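Henora Pledge Station
Donation software and card reader for congregations, food pantries, tenant groups and other small nonprofits

Overview
Henora Pledge Station records one-time gifts, recurring pledges and event payments in a single ledger. It consists of a card reader, a charging base and an account on the Henora web console. The reader takes chip, tap and swipe payments. Cash and checks are entered by hand on the console and appear in the same donor record as card gifts.

The product is meant for organizations with one or two people handling money. It does not replace a general accounting package. Totals can be exported to one at the end of each month or pulled on demand.

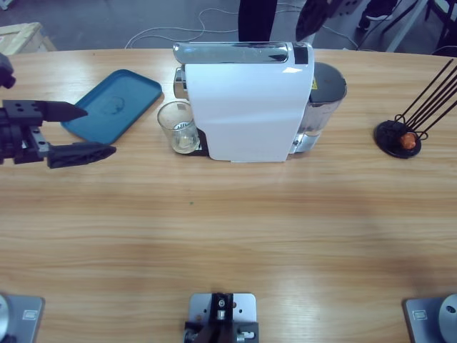 Tabletop coffee setup with teal-blue tray.

What is supplied
1 card reader with stand
1 charging base and power cord
1 quick-start card
Console account with 2 administrator logins

Additional administrator logins can be added at any time from the Users page. Each login keeps its own activity log. Logins cannot be shared between organizations, including a parent body and its local chapters. Each chapter needs its own account, which can then be linked for reporting.

Pledge handling
A pledge is entered as a total, a schedule and a start month. Schedules may be weekly, monthly, quarterly or custom. When a scheduled payment fails, the console retries it after three days and again after seven. A second failure moves the pledge to the Attention list and stops further retries until an administrator reopens it.

Pledges made on paper cards can be typed in as a batch. The batch screen accepts up to 300 lines before it must be saved. Duplicate names are flagged but not merged — merging is done from the donor record and cannot be undone.

Partner organizations can be entered as donors. A partner record holds one billing contact and any number of mailing contacts. Gifts from a partner are left out of the individual donor count in reports unless the Include partners box is checked.
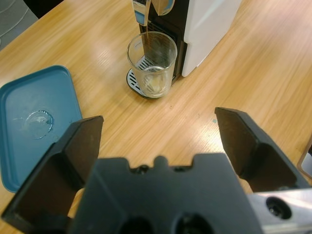
Offline use
The reader stores transactions when no network is available. Storage is limited to 149 transactions, after which the reader declines new cards and shows code E4. Stored transactions upload when the connection returns, oldest first. A stored card payment is not authorized until it uploads, and the organization carries the risk of a decline.

Offline mode is off by default. It is turned on under Devices, then Reader settings. A per-transaction limit should be set at the same time.

Receipts and year-end statements
Receipts are sent by email or text message. The receipt template has fields for the organization name, tax ID, a short message and a statement of goods or services received. The last field is required for event payments and cannot be left blank. If nothing was provided in exchange for the payment, select None from the list.

Year-end statements are generated in January. A draft run can be made earlier to check addresses. Statements are produced as one PDF per donor or as a single combined file sorted by ZIP code.

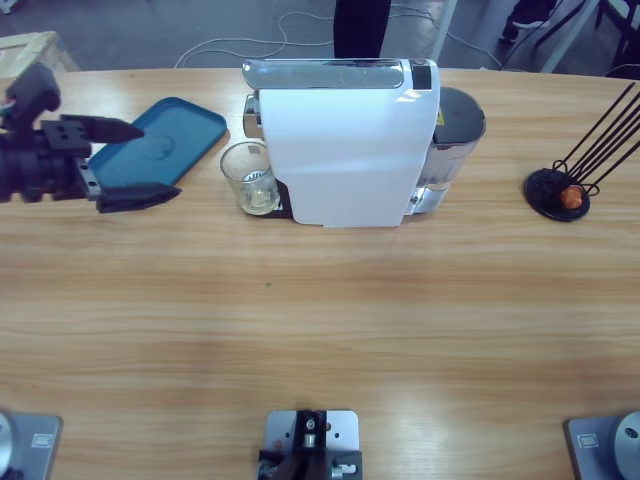

White capsule espresso machine and tray on a light wooden table.

Eva reporting module
Eva is the optional reporting module. It adds fund-level reports, campaign comparison and a grant tracker. The tracker lists each award with its restrictions, report due dates and remaining balance. Expenses are not imported automatically; they are entered against the award or uploaded as a CSV file.

Eva requires console version 2 or later. Accounts opened on version 1 must be migrated first. Migration is started from the Account page and locks the ledger while it runs, so it should be scheduled outside service or event hours.

Pricing
Reader and base: $149, one-time
Console: $49 per month
Eva module: $300 per year
Replacement charging base: see the parts list

Card processing is billed separately by the processor named in the account agreement. There is no setup fee. Monthly billing may be paused for up to two months in a calendar year. Recurring pledges continue to run during a pause, but the console is read-only.
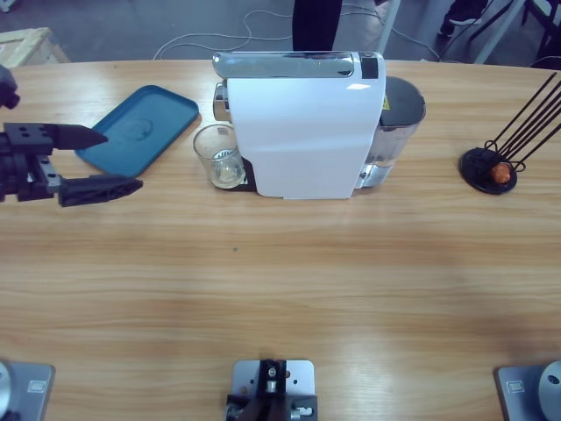
Readers bought before the current model will work with the console but do not support tap payments. They can be identified by the round power socket on the back. Older readers are covered for repair until the end of July.

Ordering and returns
Orders ship from the Dillthorpe warehouse within two business days. Unused readers may be returned within 30 days of delivery in the original box. A reader that has been paired to an account must be unpaired before return — paired units are sent back to the customer.

The Mollah carrying case is sold separately and fits the current reader and base only.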